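Category: Planning & Budgeting > Kitchen Automation
Shares 76 | Comments 25

Robot Arms for Kitchen Tasks: Your Budget Questions

We love getting these questions at Zevosine! Ibrahim Okeke answers most of them, and he updates this page whenever the inbox fills up with something new. 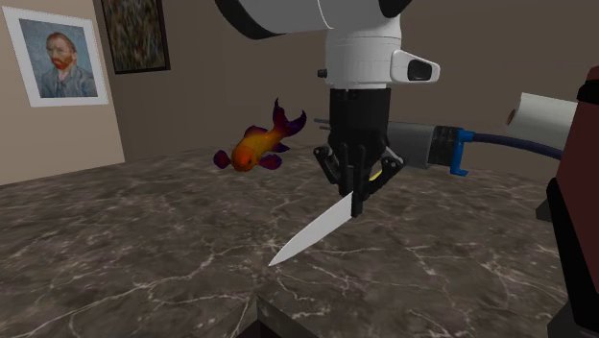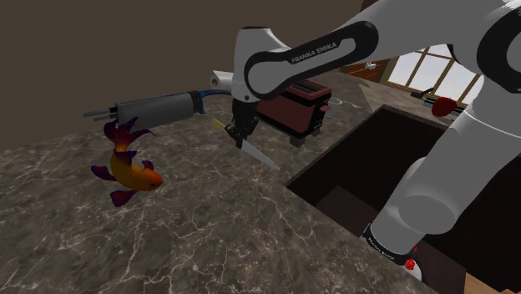
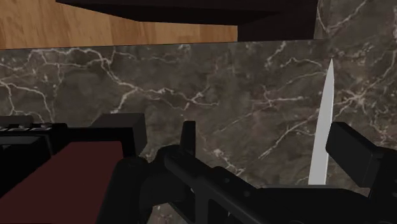 Simulated counter task: the arm with a knife at its gripper, in three rendered views.

Do I need to buy an arm before I can start planning?
No, and please don't! Start in simulation. Build your counter at its real size, put your own clutter on it (toaster, paper roll, whatever lives there) and see where the arm has to bend. Our Motside plan was on its third counter layout before we asked anyone for a quote.

Which arm should I model?
The one you might buy. The second view has FRANKA EMIKA on the arm's side panel, and if that's on your short list, model that. Swapping arms late means redoing your reach checks, your mount and probably your camera positions too.

What do people forget to budget for?
Fingertips! A flat, thin handle and a round one can want very different pads, and you'll go through a few sets while you experiment. We set aside $2,000 at Jibrin for pads, mounts, cables and spare utensils, and were glad of every dollar. Ask about the controller, shipping and service too, as quotes don't all include the same things.

How many practice runs should I plan for?
We do 200 simulated runs per task before we talk money. It's a house rule, so pick your own number, but write it down first.

Can simulation tell me if the knife will cut?
Not reliably. It's great for reach, clearance and getting hold of the handle. Cutting real food depends on force and on the food itself, so keep a separate line for bench testing, with guarding and a proper risk assessment in it.

How many camera views do I want?
More than one, if you can manage it. A wide view shows the arm and what it might bump into, and a close one shows the blade next to the finger pads. Price the mounts along with the cameras (we forgot them on Zuster).

When should I ask for quotes?
As soon as your layout stops changing. If your budget year closes in August, start a good while before that, and send the supplier your layout file with the request.

Filed under: robot arms, simulation, equipment budgets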